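Undholm School of Home and Workplace Organisation
Unit 4: Sorting to two containers
Lecture notes, Room 1605

4.1 Scope

Unit 3 dealt with clearing a surface. This unit deals with what happens to the objects once the surface has been chosen as a sorting station, i.e. a place where mixed items are separated by category before they go to permanent storage. Only the two-category case is treated. Cases with a third or residual category are left to Unit 5.

Terms used below:

Station: the work surface together with its containers and labels.
Field: the part of the surface between the containers, on which unsorted items lie.
Category: a named class with a stated rule for membership.
Transfer: the movement of one item from the field to a container.

4.2 Choice of surface and containers

The surface should be plain, light in colour and free of items that do not belong to the sort. A white desk top is suitable, as small objects show clearly against it. Working height should allow the hand to pass over the rim of the container without the shoulder being raised. On a sit-stand desk the height is set with the containers already in place. Setting it against the bare top gives a position that is too high by the depth of the basket.

Open baskets are preferred to lidded boxes. A lid adds two operations to each transfer and hides the contents. Woven baskets with sloping sides accept a range of shapes, but fine items such as paper clips and drawing pins can lodge in the weave and should be put in a lined tray.

The containers are placed at opposite ends of the field. With both at one end, the two rims lie side by side and misplacement becomes more frequent, particularly late in a long session. 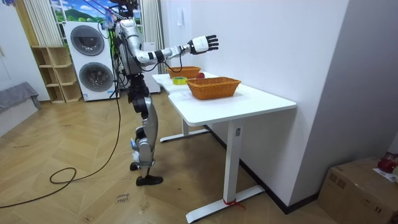
Baltasar Bravo objects to matching containers. In his annotations to the previous version of these notes he argues that two baskets of one material and colour throw the whole burden of distinction on to position and label, and that a difference in colour would cost nothing. The point is accepted for permanent storage. For a temporary station matching containers are retained here, as the categories are changed from one exercise to the next and a colour, once learned, carries over wrongly.

4.3 Labels

A label states the category in the plural, in lower case, and without qualifiers: "fruits", "office supplies". It is placed on the surface on the user's side of the container. Labels fixed to the container itself travel with it, which is correct for storage and incorrect for a station, where position defines the category.

Handwriting directly on the surface is acceptable where the surface can be cleaned. Test the ink in a corner first. Letter height matters more than neatness. A two-word label may be broken over two lines if the container is narrow.

The label must agree with the rule. "Fruits" in the exercise set includes imitation fruit, and this is to be written into the rule sheet before sorting starts. "Office supplies" includes tape of any width, although packing tape would be filed under dispatch in many workplaces (see the Flurnari scheme in the reading list). 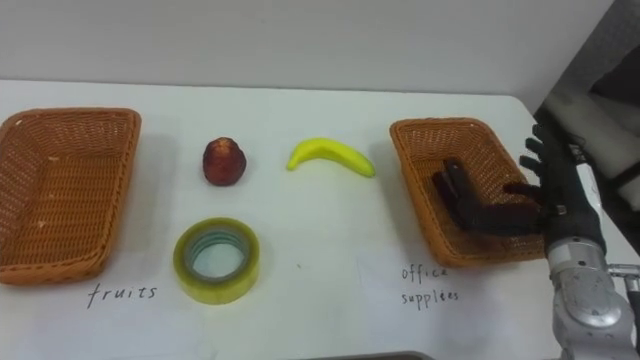 Could the category be decided by where the thing is used, so that a banana kept at a desk counts as office stock? The question came up in the June session and should be recorded with its answer. Under a use-based rule it could. Under the kind-based rule adopted in this unit it could not, and the two rules must not be mixed within one sort. Nnaji treats the use-based case at length.

4.4 Procedure

1. Place the containers and write the labels.
2. Lay the items in the field with a gap of at least a hand's width between neighbours.
3. Take one item at a time. Name its category before lifting.
4. Lower the item into the container. Do not drop it. Round fruit bruises, and a roll of tape may land on edge and roll.
5. Check the field, then each container against its label.
6. Record the result as correct transfers over total items, expressed out of 100.

Order of transfer is free. Finishing one category before starting the other reduces the number of decisions and leaves one container empty until the halfway stage or later. This is not an error and should not be marked as one.

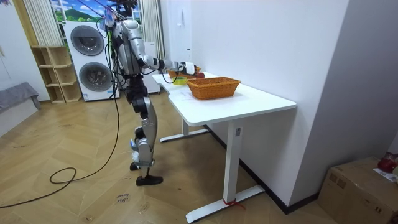

4.5 COMMON FAULTS

Crowded field. Items touch, and lifting one displaces another. Corrected at step 2.

Label drift. The container is nudged during the work and no longer stands over its label. Corrected by returning the container, never by rewriting the label.

Rule changed during the sort. Usually prompted by a single awkward item. Set the item aside, complete the sort, and amend the rule sheet afterwards.

Reaching across. The far container is filled at full stretch and items are released too high. Bring the container forward or move along the desk.

4.6 Reading

Nnaji, chapter 3, on rules of membership
Flurnari scheme, office and dispatch headings
Oleo workbook, exercises for Unit 4. Omit the last exercise, which assumes lidded boxes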